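Cuaderno de taller. Octubre, sábado por la tarde

Sigo con el reloj de pared Cidero, el que atrasa. Resumen para quien no haya leído la entrada anterior, o sea todos: péndulo corto, cuerda para ocho días, caja de nogal con un golpe en la cornisa que juro que ya traía. El dueño dice que «va bien menos cuando va mal».

Desmontado el barrilete. El muelle real está cansado pero entero. Lo he limpiado con bencina y un trapo, siempre de fuera hacia dentro, y luego lo he vuelto a limpiar porque se me cayó al suelo. Grasa nueva, poca. La vez pasada puse la que me pareció generosa y estuve una semana encontrándola en sitios donde no hay reloj.

Pivotes: el de la rueda de escape, lado trasero, tiene un surco que se nota con la uña. Bruñido en el torno, casi 100 pasadas. El de la rueda de centro se puede dejar. El agujero de la platina está ovalado hacia la izquierda y pide buje. En el cajón quedan de los de Prullbridge, todos de la medida que no es. Pido los buenos el lunes que toque, junto con la cola animal, que ya huele a lo que era.

Cuenta del tren, que la otra vez copié mal y me pasé una tarde culpando al péndulo: la rueda de escape no tiene los dientes que puse. Queda anulada aquella página. La he tachado con regla para que al menos se vea limpia.

Marcha sin caja, sobre el soporte: atrasa 16 segundos al día. Subida la lenteja una vuelta de tuerca. Ahora adelanta. Bajada media vuelta. Vuelve a atrasar, menos. Así tres cuartos de hora, hasta que me acordé de que el soporte cojea y de que lo apunté en primavera con la palabra «URGENTE» subrayada dos veces. Calzado con un cartón doblado. Sigue siendo urgente.

Para la próxima: no regular nada sin pasar antes el nivel. Está colgado encima del banco, a la altura de los ojos, de ahí que no lo vea.

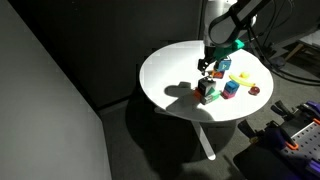
Tiempo de lectura: 3 min

Despertador Agbayani: timbre mudo. El martillo llega, la campana está, y entre los dos hay un hueco por el que cabe una tarjeta de visita. Doblado el vástago con los alicates de boca plana, muy poco a poco. Suena. Suena demasiado. Envuelto en una toalla hasta que se le acabó la cuerda.

La factura de Trernia viene por 122, portes incluidos. El pedido eran dos limas de aguja y un bote de pasta de pulir. He vuelto a leerla con las gafas puestas y dice lo mismo. Las limas son buenas, hay que reconocerlo, y a ese precio pienso guardarlas en el cajón con llave. Falta encontrar la llave.

Pendiente:
Bujes para la platina trasera del Cidero.
Repasar la horquilla, que roza con la varilla cuando el péndulo va a la derecha. Quizá sea solo la suspensión torcida.
Pegar la moldura. Sargento pequeño, con papel entre medias para no regalarle otra marca.
Arreglar el soporte (ver primavera).

Dejo el Cidero en marcha con el cartón debajo y la hora apuntada a lápiz en la pared, al lado de las otras horas apuntadas a lápiz. Si alguien pasa por el banco, que no apoye el café. El tictac todavía cojea un poco, más largo el tac.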